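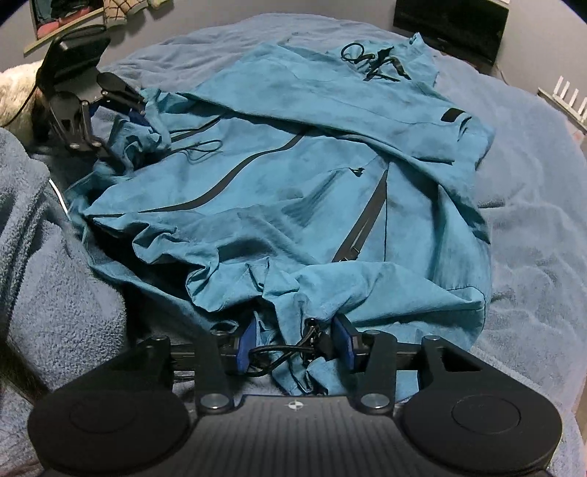

Sestar Garment Tools

Scripts for loading, syncing and segmenting two-gripper recordings of people handling clothes on soft surfaces. We use them to prepare training data for the folding policy in the Blackburn planner. The planner itself is in a separate repository.

Status: in daily use, interface may still change. Last breaking change was in November, when the two wrist streams were split into separate folders.

What you get

sync: lines up the left and right wrist video with the finger width signal
segment: cuts a session into grasp, lift, spread, fold and release
grasp_label: marks the pixel region between the fingertips when they close on fabric
replay: plays both views side by side with the gripper widths plotted underneath

Install

Python 3.10 or later. Clone the repo, make a virtual environment, then run

pip install -e .

The video reader needs ffmpeg on your path. On a fresh machine this is the step most people miss, and the error message only says that the stream has no frames.

Data

The Grollberg set has 444 sessions recorded in homes, on beds and sofas. Items are mostly jackets, hoodies and T-shirts. Each session starts with the garment dropped in a heap or spread out unevenly. A session lasts 50 seconds on average.

We held out 26 sessions for testing. They were picked by home, so no bed or blanket in the test split shows up in training. Please keep it that way if you add your own.

Sync

Run sync before anything else. It matches the two streams on the opening and closing of the fingers at the start of the session and writes a single offset to session.json. If the offset is larger than 400 ms, the session is flagged and skipped by the other scripts. Use --force to load it anyway.

Known problems

Shiny technical fabric breaks the grasp labels more often than cotton does. Highlights move with the wrist and the mask leaks into the folds.

Dark zippers and drawcords are sometimes taken for gripper cables and masked out. Set cable_mask to false for jackets and check the result in replay.

When one gripper enters the other one's view, segment can report a second grasp. The Celleck tracker handles this better but is slow, and it is off by default.

Fleece blankets get picked up along with the garment. There is no label for this yet.

Questions and patches

Open an issue and attach session.json. Sylvie Bouchard looks after the sync and segment code. Run the tests with pytest before sending a patch.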